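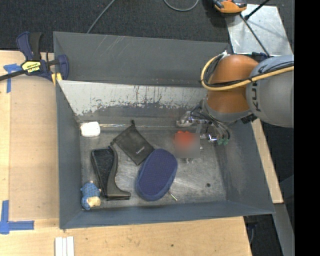
Figure 1. The sorting bin on the wood tables, with part of the mixed household set on the floor of it.

Where Do the Odd Things Go? Sorting Small Household Clutter
Project report, 2018-04-18

Why I picked this

Every home I've ever lived in had a place where the odd things ended up. In my family it was a deep drawer by the back door, and in my apartment now it's a bowl that stopped being a fruit bowl sometime in December. For my project I wanted to find out what makes a small object easy or hard to put away, and whether the usual advice (sort by room, give everything a home, you know the kind) works on the stuff that ends up in those drawers.

My project is called Rana, after the street where I found the first box of giveaway stuff. A classmate's project, Alon, was on kitchen cupboards, and we shared our reading list but not our results.

The objects

I gathered 48 objects, mostly from giveaway boxes and the back of my own closet, plus a bag of leftovers from Keneo, the secondhand shop near campus. My one rule was that each thing had to fit in one hand. I tried not to pick only the weird ones, but I have to admit the weird ones were more fun to carry home!

I put everything in sets and looked at one set at a time in the big gray metal bin. It has sloping sides, so things slide toward the middle instead of hiding against a wall, and the floor is so scraped up already that I didn't have to feel bad about dropping things in. The downside is the shine. The little white block in the back corner catches so much light that you can hardly make out its surface, and I ended up describing the pale objects in my notes after taking them over to the window.

How I sorted

I did two rounds. In round one I sorted by room, so bathroom, bedroom, kitchen, hallway and desk, which makes five piles. In round two I forgot about rooms and sorted by what the object feels like it wants: to be hung, to be stacked, to hold something else, and so on. I wrote down every time I changed my mind, and that ended up being my main result, much more than the piles themselves.

What happened

Soft things were the worst in round one. Take the black drawstring pouch. Is it bedroom? Hallway? It depends on what you put in it, and I moved it more than anything else in the set. In round two it took me no time, because a pouch holds things and you can hang it by the cord. I ended up making a pile just for "holders," and it solved more arguments with myself than any other pile did.

The small blue figure with the beige patch went the other way. In round one I tossed it in with bedroom things right away, the way I would with anything plush or knitted. In round two I got stuck. It doesn't hang, it doesn't stack, and it doesn't hold anything. My notes just say "shelf??" with two question marks.

Then there are the things that look like they belong to your feet. The black boot-shaped one got "hallway" from me both times, going on outline alone. The big oval purple-blue one was harder — it looks like a sole or some sort of pad, with a finely textured top and a smoother rim, and I kept going back and forth between hallway and bathroom. I think shape makes us decide really fast, and then texture makes us doubt it.

One more thing I noticed is that dark things get lost next to each other. The pouch and the boot shape are both black, and when they were close together I sometimes treated them like one lump and skipped over whichever was underneath. Color doesn't come up much in the tidying advice I read, but I'd look at it next time.

Problems with the project

I was the only person sorting, so all of this is one person's habits. I also got faster as I went, and the later sets have fewer changes of mind than they probably should. I should have shuffled the sets between rounds. The Bruvitz storage boxes I ordered for the final piles were too shallow, too, so the last few sets sat in grocery bags on my floor until I could write them up.

What I'd do next

I'd like to hand the same set to people of different ages and let them name their own piles. I'd also add a "not sure" pile from the start. I didn't allow one this time, and I think I forced a lot of answers that way. The full change-of-mind log is at the back of my project folder, in pencil, with my handwriting getting worse toward the end.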